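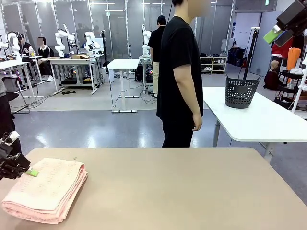

The planner should not be permitted to wait, the Lelbridge office wrote in the margin of the first draft, and if it must wait it should be required to say why.

Fiction / Office Hours
February
By the Pluvotwood Reading Room

The remark was entered in the record and a response was prepared. The response ran to 54 pages, and the Department regretted its length. The matter itself was small. When the folding task had reached its last step, and the towel lay in its layers on the table with the left gripper down beside it, the software was expected to issue a command to withdraw. It issued no command for 5 seconds. Then it withdrew, and the task was marked complete.

Stergiou had bought the planner from Panico under terms that covered defects. The Department was asked to determine whether a delay that damaged nothing was a defect. It was given one month and a room with a window.

The perception log was examined first. Perception had found the towel, assigned it an outline, and reported that the outline was stable. This report was sent at the expected rate and with high confidence. During the interval in question perception continued to report that the towel was a towel. The Department found no fault in perception and said so in its opening section.

The controller was examined next. The controller held the arm where it had been told to hold it. Joint error was within limits. A controller does not inquire into the reasons for an order, and the Department found nothing in the record to suggest that this one had begun to.

There remained the planner, which was the part that chose. At each step it wrote down the actions open to it and a cost for each, and took the cheapest. At the last step the cheapest action was to stay where it was. Withdrawing cost slightly more. As the seconds passed the cost of staying rose, as it had been designed to rise, until the two figures crossed and the arm was sent home.

The cost of withdrawing contained a term that did not appear in the manual. In the source file it was found on line 1942, under the name "regard." It had no comment attached. It took the distance between the gripper and the finished object and charged the planner a small amount for increasing it.

The Department wrote to Panico. Panico replied that the term was older than the product. It had been carried over from an earlier planner, which had been carried over from another, and the ticket under which it had been added belonged to a tracking system that was no longer kept. Panico offered to remove the term at no charge. The Department accepted the offer in principle and asked for a test build.

The test build arrived in the second week. With "regard" removed, the arm left the towel at once. The Department ran both builds through the evening and compared them. Cycle time improved. The folds were measured and no difference in quality was found. A table was made of these results, and it appears in the report as the second appendix.

The Department then did something for which no provision had been made in its instructions. It kept the old build running after the comparison had been closed. The member assigned to the late hours sat with the plan viewer open and watched the two costs approach each other on the screen, the one level and the other climbing. When they met, the arm moved off. The member reset the task and watched it again. The entry in the log for that night reads "observed, no finding," and it was made 2 times.

At the review meeting the Lelbridge office asked for a plain recommendation. The Department recommended removal. It noted that an undocumented term in a cost function is a hazard regardless of its effect, that the next task might involve an object less patient than a towel, and that a person reading the plan should be able to account for every number in it. These points were accepted without discussion.

The Lelbridge office then asked whether the question in its margin note had been answered. It had asked that the planner say why it waited. The Department said that the planner had waited because leaving cost more than staying. The Lelbridge office asked why leaving had cost more. The Department referred it to the line in the source file. There was a silence on the call, which the minutes record as a technical interruption.

The term was removed from the released build that afternoon. In keeping with the retention policy, the earlier build was placed in the archive together with its logs. The archive form required a reason for keeping it, and the space allowed was short. The Department wrote "regard, see line," and filed the form, and turned to the next item, which concerned the labels on the emergency stop.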